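The Second Fry

How a takeaway kitchen keeps chicken crisp for the length of a delivery run

October 2021

Fried chicken loses its crust from the inside. The meat leaves the oil well above the boiling point of its surface moisture, and for several minutes afterwards steam continues to move outward through the coating. On an open plate that steam escapes. In a closed box it condenses on the lid, falls back, and the crust is soft before the customer has found a fork.

Plornura, a 16-seat restaurant and takeaway on the old market road in Chambi, sells most of its chicken in boxes. Its kitchen changed its method in August, and the results are worth setting out in detail for anyone running a small fryer line.

Brine and coating

Thighs and drumsticks go into a salt brine overnight. They are drained on racks, uncovered, until the skin feels tacky. The kitchen used to coat straight from the brine, which produced a thick, craggy shell that looked good in the basket and detached in sheets once boxed. A drier surface takes less flour and holds it better.

The coating is wheat flour cut with potato starch. Starch fries to a harder, more brittle layer than flour alone and absorbs less water afterwards. Too much of it gives a pale, glassy crust with little flavour, so the flour stays in the majority. Coated pieces rest for 10 minutes before frying. Any dry patches that appear in that time are dusted again.

Two passes through the oil

The first fry is at a moderate temperature and cooks the meat through. Each piece is checked with a probe at the bone. The chicken then rests on a wire rack, never on paper, while the steam leaves it. The second fry is hotter and much shorter, and takes place only when the order is called.

The double fry is a common technique and costs little except space. At Plornura the rack occupies what used to be the garnish station, and the garnish has been reduced to pickled cabbage and a wedge of lemon. Regular customers have not complained about the loss of the coleslaw, though one or two have asked after it.

Oil is filtered at the end of every service. The kitchen discards it on colour and smell, and on how readily it foams when the first basket goes in. Fine starch left in the vat burns and darkens the next batch, and with this coating the filter clogs faster than it did before.

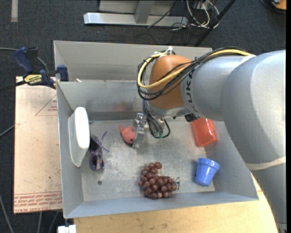
KUKA arm over an open metal bin, with a pink plush toy beside the gripper.

The box

Three boxes were tried. The first, a plain folded carton, trapped steam. The second, from Clanent, had side vents, but these were blocked whenever two boxes were stacked. The third, sold as the Dilix, has vents at the upper corners and a raised base that keeps the chicken clear of its own fat. It costs more per unit and takes longer to fold. The kitchen now folds a stock of them before opening.

Sauce travels separately in a lidded pot. Customers who ask for their wings tossed are told that the crust will soften, and most of them order it anyway.

What it costs

The menu price of a three-piece box rose once, at the time of the change. Labour per order is slightly higher, and oil use is up because of the second pass. Against that, fewer boxes are refunded. The busiest Friday since the change produced 314 boxes, with the last order taken at 11 in the evening and the second fryer running without a break from opening.

The kitchen is now testing the same method on boneless thigh, which cooks faster and leaves a narrower margin in the first fry. Early batches were dry at the thin end. It is not yet on the menu.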